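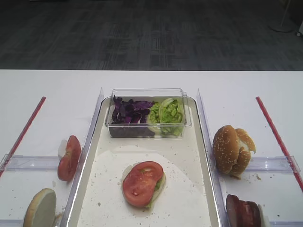 From the Lunch Table, by Natalie Gosling

If you have been anywhere near the sandwich table lately you will know that I have opinions about tomatoes, and I am grateful to everyone at Mellor for putting up with them. Brenda Bellamy asked me to write a few of them down for the newsletter before the next build-your-own lunch on 28th March, so pour yourself a coffee and bear with me, because I do tend to go on when the subject is sandwiches.

My first opinion is that the filling should be cut thicker than you think. A thin slice of tomato goes limp and slides about the minute you pick up your bun, but a good thick one holds its place and you can really taste it (my mother would have added salt at this point, and so do I). Slice them as close to lunch as you can manage, and let them stand on their edge for a little while so that some of the juice runs off. Phyllis Bainbridge swears by paper towels and a gentle pat, and I won't argue with her, as her sandwiches are always the first to go.

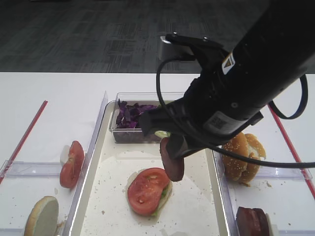 Then comes the order of things, and we have had some lively talks about this one! I was raised on lettuce at the bottom, tomato next, then the meat, and the top of the bun to finish. The lettuce keeps the worst of the juice off the bread, and the ham sits over the tomato like a little blanket. Kirsty Dobson puts her ham straight on the bread with mustard underneath, and when she made me one that way last June I have to admit I ate every bite. So please build yours however you like - there is no wrong way, only Kirsty's way and mine.

Now, a word about the purple cabbage. It was Khanyisile Coetzee who first talked us into it, and I was doubtful, having only ever known cabbage as something boiled. Shredded fine and left raw, though, it has a lovely crunch and it keeps far better than lettuce does, so whatever is left over can go home with somebody for supper. We put the two side by side in the same clear box, which saves on washing up and looks so cheerful in the middle of the table.

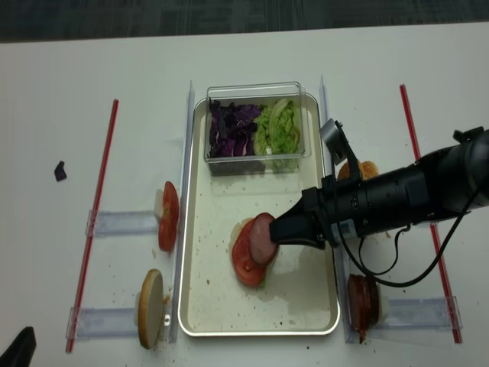 People do ask about the buns. We like the kind with sesame seeds on top, and yes, the seeds get everywhere, and so do the crumbs. I have stopped fussing about it. A sheet of parchment on the tray catches a good share of them, and the rest will come up with a damp cloth at the end. What I would ask is that you keep the top and bottom of your bun apart from the wet things until you are ready to build, as a soggy bun is a sad way to start lunch.

The tomatoes especially need a spot of their own, off to the side, where they can drip without bothering anybody.

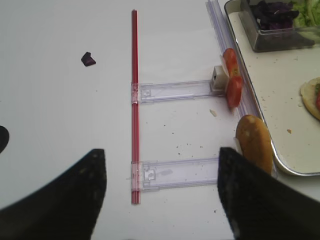

Tomato slices waiting beside the tray.

For the 28th we could use three more people to help with slicing, and five more bags of buns. If you can bring either, please let Brenda know. If you would like to bring a cheese, or some of those sweet pickled onions that Phyllis makes, I will be very happy to find room for them.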